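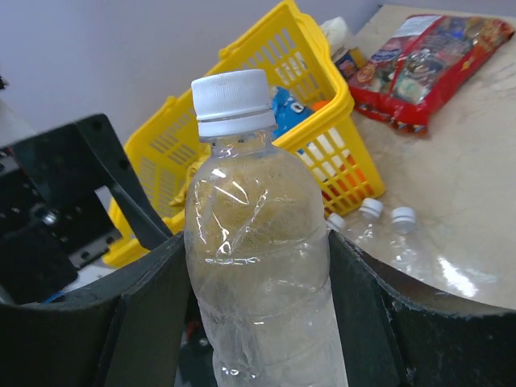
Clear bottle, white ribbed cap, yellow basket behind it. The snacks are staying in the basket for now.

Thread on PET water bottles, caps and the snack basket. Several people asked why I keep going on about bottle caps. 1/

The ring under the cap first. It's the tamper ring. On an unopened bottle it's joined to the cap by a row of thin bridges. Turn the cap and the bridges shear. The cap comes up, the ring stays on the neck. 2/

A gap between cap and ring is worth a look when you pick up a bottle. A thin line is normal on a lot of closures, including new ones, so the line by itself tells you very little. Try the cap gently. If it moves with no click, treat the bottle as opened. 3/

Ribs on the cap are for grip, and also for the machine that puts the cap on. The capping head has matching grooves. Dry fingers need very little rib. Wet fingers need all of it. 4/

Dents. Thin-wall bottles crinkle along the shoulder and the panel first. The horizontal ridge around the middle is a stiffener. It resists the wall folding inward and does almost nothing for a load from the top. 5/

Hold the bottle low, on the lower body, with the cap on. Squeeze above the ridge with the cap off and you get water on the table. I've run this test more often than I meant to. 6/

Dented walls are mostly cosmetic. Things I do reject: a white stress line at a sharp fold, a neck that has gone oval, a cap sitting at an angle. The first one leaks eventually. The other two leak in the bag. 7/

Someone in Wendau asked about color. Clear PET has nearly none of its own at this thickness. What you see is whatever is behind it. Yellow basket plus beige tabletop gives a murky gold-brown that looks like weak tea. Move the bottle to a white sheet before you decide there's something wrong with the water. 8/

Same applies to the bright streaks on the shoulder. Those are reflections. Rotate the bottle. A reflection stays put relative to the light and a scratch goes around with the plastic. 9/

Now the basket. Mine lives on the table and holds snacks only. Bottles go next to it. I tried bottles inside for most of April and went back. 10/

Reasons, in order of annoyance. Bottles lean on the packets and crush them. Tall bottles shift the center of mass up and the basket tips when you grab it by the rim. And any condensation ends up on the packaging. 11/

Slots in the sides are good. Air gets through, crumbs get out, and you can see from a chair whether it needs filling. The rim matters more than people think. A thick rounded rim can be carried with one hand. A thin one bends and cuts into the fingers. 12/

Loading order for a slotted basket: flat packets upright along the long side, small boxes at the ends, odd shapes last. Anything with a face printed on it goes face up and is gone by lunch. The googly-eyed blue one will not survive the week. 13/

Bar wrappers can work their way through wide slots and hang there. If that happens, line the bottom with one sheet of card. Don't line the sides or you lose the airflow. 14/

Stock numbers for those who like them. I buy 600 ml bottles in packs of 20 and keep 4 packs in the hall closet, on the floor, away from the paint and the solvent. Odors do get into thin plastic over time. 15/

The shop in Pidton changed to a lighter bottle last year. Same label, same cap, noticeably softer wall. They stack badly. I stopped putting a second pack on top of the first and the crushed shoulders stopped too. 16/

Reply to the question from Trurkmont on refilling: I do it a few times, then recycle. The neck finish outlasts the wall. Rinse, drain upside down with the cap off, cap it only when dry inside. No hot water. PET softens well below boiling and the base goes round, after which the bottle won't stand. 17/

Recycling: check the local rule on caps. My area wants them on. Empty the bottle, press the air out, cap on. A flattened bottle with the cap off reinflates partway and takes up the space again. 18/

The tamper ring can stay on the neck. I used to cut it off with side cutters. The sorting plant didn't ask for this and my thumb was against it. 19/

Cleaning the basket: Matsuda, the hardware place, sells a narrow bottle brush that fits the slots. Warm water, dish soap, brush from the inside out, stand it on its end to drain. Flat on the towel it holds water under the rim until the next day. 20/

The spreadsheet with bottle weights, wall notes and cap fit is up to row 2,181. It's not tidy. Columns F to H are in grams, column I is in ounces and I haven't converted it yet. 21/

Next thread is on sports caps and why the little flap never stays open. If you have a bottle with an odd neck size, send me the outside diameter across the threads, measured with calipers please – rulers have caused arguments. 22/22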